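Fitting a phone case without wrecking the side keys

The drawer in our hall has been collecting phone cases since we moved to Wurnville. Last December I took everything out and tried to match each case to a phone, and I wrote down what I learned about fit, mainly for my own use the next time a handset gets replaced.

The method is simple. Put the phones down face up with the cases next to them, all pointing the same way. Compare length first, then width, then the camera opening. Length and width rule out most mismatches in a minute or two. The camera opening settles most of the rest.

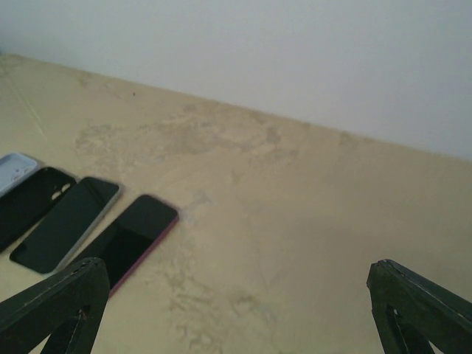

What length, width and camera opening don't settle is the side keys. Two generations of the same phone can share an outline to within a hair and still have the volume keys set slightly higher or lower. The case goes on, closes at all four corners and looks correct. Then the molded cover lands half on the key and half on the metal, and you get either no click or a key that is held down all the time. I had one phone that turned its own volume to zero for a week before I found the reason. I had already reset it twice.

So the side wall deserves its own check. Hold the case on edge and look at where the button covers sit in relation to the corner. Then hold the phone against it the same way. If the covers and the keys don't line up by eye, they won't line up once the case is on. A groove molded around each cover helps, as the cover can move a little on its own and the whole wall doesn't have to bend. Covers without a groove tend to feel stiff, and on thick cases I stop using them.
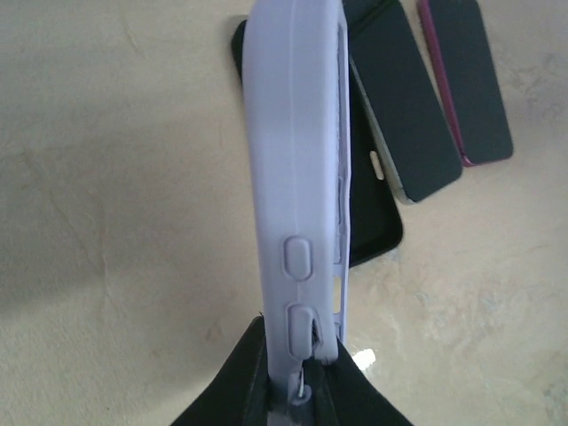

Noemi Lindqvist wrote in to disagree with the order: "I check the buttons first and the camera last. A camera hole that's slightly off only looks bad, but a key that stays pressed will drain the battery overnight. Also, wash the case before you judge the fit. Lint in the corners lifts it enough to fool you."

The point about lint is fair and I have added it to my steps. I use warm water, one drop of dish soap and a soft toothbrush, then let the case stand until the inside is fully dry. I don't agree about the camera. An opening that overlaps the lens will put a haze on every photo taken with the flash, and I would sooner find that out at the table.

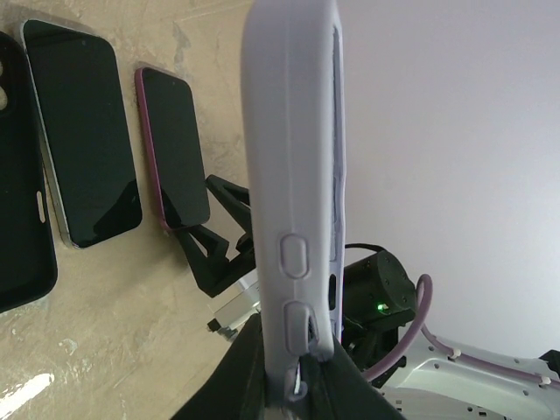
Material makes a difference to how the case should go on. With a hard shell I start at the camera corner and press along the long side. With a soft one I seat the button side first, while the wall is still free to move, and stretch the opposite side over last. The lavender case is the soft kind, and its two covers are both on the same long edge, so that edge goes in first and the covers can be checked with a thumb before the rest is closed. Taking it off is the same thing backward. Pulling from the button side is how the wall gets stretched, and a stretched wall never sits flat again.

Cases that match no phone in the house go in an envelope with the model written on the outside. Pacita Dagdag has asked for anything that fits her old handset, so hers are in a separate one. I still need a better way to store the ones in use, as the drawer is too shallow to stand them on edge.

Last updated: December
Contact | Copyright Bernadette Whitfield | Back to top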